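Pouring lip

A pouring lip is a shaped part of the rim of a vessel that guides liquid or loose dry goods out in a narrow stream. It is found on jugs, mixing bowls, saucepans, funnels, laboratory beakers and foundry ladles. A lip is open along its top, whereas a spout in the strict sense is a closed tube, as on a teapot. In everyday speech the two words are often used for the same thing.

History

Clay vessels with a pinched rim are known from many early farming settlements. The potter pressed the wet rim outwards with one finger while holding it on either side with two others, and the same method is still taught to beginners. Metal jugs had lips hammered over a stake or soldered on as a separate piece. Pressed glass and moulded plastic later allowed the lip to be formed together with the body of the vessel.

Shape and flow

When liquid is poured slowly from a plain round rim, it tends to cling to the outside wall and run down it. This is commonly called the teapot effect. A lip reduces it in two ways. It gathers the liquid into a deeper and faster stream, and it gives the stream a sharp edge to leave from. A thin edge that turns slightly downwards drips less than a thick rounded one. Glazed pottery often drips because the glaze softens the edge during firing.
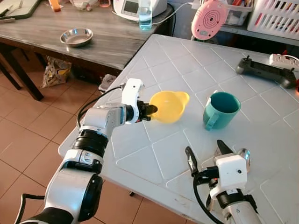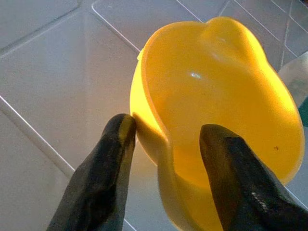
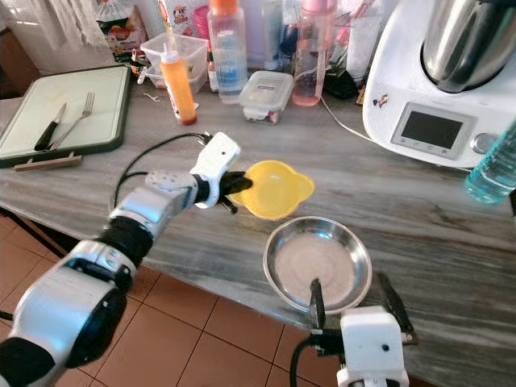
Yellow plastic with a pouring lip

Dry goods behave differently. Flour and icing sugar may bridge across a narrow lip and then fall all at once, so bowls meant for baking usually have a wide, shallow one. Rice, lentils and sugar run freely through a smaller opening.

Materials

Earthenware, stoneware, glass, enamelled steel, stainless steel and plastic are all used. Plastic lips can be moulded very thin but may become scratched or nicked, which spoils the stream. Glass lips chip easily and are often thickened slightly behind the edge.

Left-handed use

Saucepans with a single lip are normally made for right-handed pouring. Pans with a lip on each side can be used with either hand.

See also

Beaker
Gravy boat
Jug
Teapot effect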